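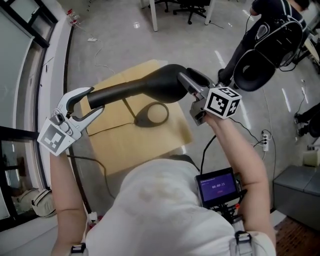 Lamp repair night returns to Wendarton, cords and all

WENDARTON - Bring the lamp. Bring the bulb too, if you still have it.

The Carrillo Street fix-it evening is back Wednesday in the old Hallix showroom, doors at 6:30, and this time it's desk lamps only. Last month's session took in anything with a plug and the line went out to the parking lot. Toasters mostly. One bread machine that weighed as much as a dog.

"We had people go home at nine with the same broken thing they came in with," said Monique Royer, who runs the sign-in table. "I didn't like that. So, one kind of thing per night. Lamps first becuase lamps are what's in everybody's closet."

The numbers from last time: 186 items signed in, 14 lamps among them. All 14 got looked at. Three were past saving, two of those with cracked sockets and one that had been in a flood.

What they'll do: droopy arms, loose heads, wobbly bases, frayed cords, dead switches, plugs that have seen better days. What they won't do: anything with a built-in battery, anything hard wired to a wall, stained glass shades. No floor lamps over five feet. Clip-ons are fine.

Arms are the big one, says Kai-wen Yuen, who will be on the benches again. A lamp that won't hold its pose usually has a tired joint where the arm meets the base, or up by the head. Sometimes it's a quarter turn on a screw. Sometimes the whole arm has to come up off the base so you can get at the cord.

"People pull on the head to move it," Yuen said. "Every day, for years. Use two hands. One low on the arm and one up near the shade. It'll last you a lot longer."

Yuen also asked that folks not tape anything before they come. Tape leaves gunk and the gunk has to be cleaned off before work can start, and that eats up your slot. Same goes for glue. If a piece has come off, put it in a sandwich bag and bring the bag.

Slots are 20 minutes. You stay with your lamp. Kids welcome if they sit.

Cost is nothing for the labor. Parts are at cost, cash or card, and there's a jar. The jar has done OK, Royer said: $1,799 since the spring, which paid for two more work tables, a cord tester and a decent stock of plugs and inline switches. Next on the list is better lighting over the back tables. Yes, she has heard the joke.

Parking is behind the building off Drodano Lane. The front lot belongs to the dentist until 7 and they do tow. Use the side door, the one with the ramp. Front door sticks.

Sign-up sheet is at the library desk now, or just walk in, but walk-ins go after the list. As of Monday's count there were still openings in the 7:30 and 8:00 blocks. The 6:30 block is full.

If you have a lamp you don't want back, they'll take that as well. Dead ones get stripped for parts, working ones go on the give-away shelf by the side door. Please take the bulb out and wrap it. Old shades okay if they're clean, no smoke smell.

November's evening will be small fans and space heaters, date to be set once the room is confirmed. Sewing machines got the most votes on the comment cards but Royer says they don't have anybody for sewing machines yet. If that's you, stop by the sign-in table and leave a phone number.

Last lamp accepted at 8:40 pm Wednesday. Lights out at 9 sharp.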